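# Workshop tips: comparing grippers on a bin-picking bench

Last edited 10 July 2019. Applies to the Novlow and Skedholm two-finger grippers on the small arm.

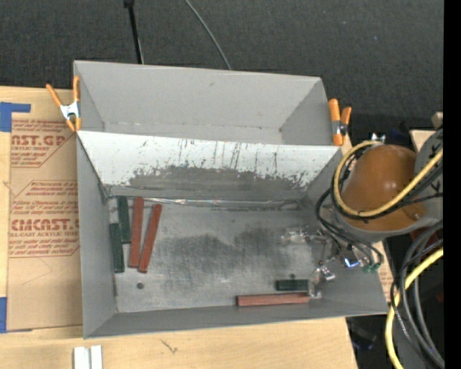

*Green and reddish-brown blocks in the front bin, gripper at the right side, bins clamped on both sides.*

**Clamp the bins to each other.** One spring clamp per side where the rims meet. A bin that shifts 2 mm between runs will spoil a comparison, and the error looks like a bad grip.

**Use one block set for all grippers.** Mix short and long pieces. Long blocks near a wall are the hard case, so put at least one there in every layout.

**Run 160 picks per gripper.** Our first test in February stopped at 30 and ranked the two the wrong way around. Log misses and drops in separate columns.

**Check clear fingers by hand.** Cracks are hard to see on camera. Flex each finger before a run and wipe it with a dry cloth. Tape residue changes the grip more than finger shape does.

**Keep worn bins.** Scratched paint and shiny metal upset the depth reading. If the Gerkora controller only finds blocks in a fresh bin, the result is not worth much. Note which bin was used.

**Leave slack in the cables.** Move the wrist through its full turn at low speed before tightening any tie. Shin cable sleeves are fine on the straight parts but too stiff at the wrist.

**Warm up first.** Discard the first 18 picks after a cold start. Closing force on the Skedholm drifts during that time; the Novlow settles sooner.

Finger screws: check after each full run.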